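Predivier Household Survey Kit - Set-up Guide for Field Offices
Section 4: Preparing the sample and the first interviews
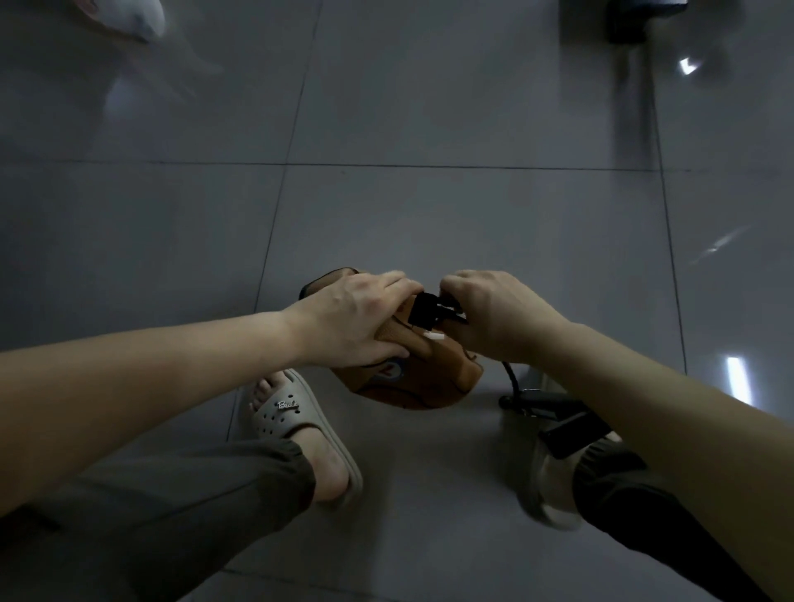 4.1 Before you begin

This section is for the person who prepares a round of the household income survey in one district. You need the Predivier program installed (see Section 2), the village or neighbourhood list from your local council, and one tablet for each interviewer. If your office took part in the Pakik pilot, you can keep the old tablets, but the old questionnaire must be removed first.

Set aside a full morning. The steps can be interrupted after 4.2, but not in the middle of 4.3.

4.2 Loading the household list

1. Open Predivier and choose New Round. Type the name of the district exactly as it is written in the council list, with the same capital letters.

2. Choose Import List and select your file. The program accepts up to 3000 households in one file. If your district is larger, divide the list by neighbourhood and import the parts one after another.

3. Wait for the summary page. It shows the number of households accepted and the number refused. A household is refused when it has no location code or when the same code appears two times.

4. Correct the refused lines in your own file and import the file again. Do not correct them on the summary page, as these changes are not kept.

Note: Households with no fixed address (people living in boats, work camps or temporary shelters) have to be entered by hand under Other Dwellings. Please do not leave them out. In earlier rounds these were often the poorest homes, and without them the gap between the lowest and the highest incomes looks smaller than it is.

4.3 Drawing the sample

5. Choose Draw Sample. The suggested size is 227 households for a rural district. For an urban district the program will calculate another number from the length of your list.

6. Under Groups, tick Land Ownership and Main Source of Income. The other boxes are optional. Every box that you tick makes the groups smaller, and a group with fewer than 10 households will be marked in red.

7. If a group is marked in red, join it with the group nearest to it in the list. Write down which groups you joined. You will be asked for this in Section 7.

8. Press Confirm. The draw is now locked.

Caution: Do not press Confirm a second time to get a "better" sample. A village that is far away, or a street where people are known to refuse, must stay in the sample if it was drawn. A second draw is recorded in the round file and the results may be rejected by the regional office.

4.4 Sending households to the tablets

9. Connect each tablet to the office network and open Gastus, the interview application. Enter the round code that you see at the top of the Predivier window.

10. Give each interviewer a share of the households. The program suggests an equal number for everybody, but you should look at the map as well - ten homes in one street are not the same work as ten homes across a valley.

11. Ask each interviewer to open one household on the tablet and check that the labels are in the correct language. If only the codes are visible, close Gastus, open it again and wait around 10 minutes before you call for help.

4.5 The income questions

The questions on income are in Part C of the questionnaire. They must be read aloud as written, in the same order, also when the answer seems to be clear already.

- Income in kind (grain, firewood, meals at work) goes in C4 and not in C2.
- Money sent by relatives in another country goes in C6, also if it comes only once a year.
- If the person does not want to tell an amount, offer the Ammann card. It shows bands numbered with letters, and the person only has to point to one letter.
- Shares of household spending in C9 must add up to 100. Gastus will not go to the next page before they do.

Note: The reference month is August for all districts. Harvest income received in other months is asked for separately in C7.

Caution: Never read the answers of one member of the household to another member. Where possible, women and men should be interviewed in separate rooms or at separate times.

4.6 End of the day

12. Each interviewer presses Send before 6 p.m. Tablets without a connection keep the interviews until the next time they are in the office.

13. Check the Received column in Predivier. If the number there is lower than the number of interviews made, do not delete anything from the tablet and go to Section 9, Missing Interviews.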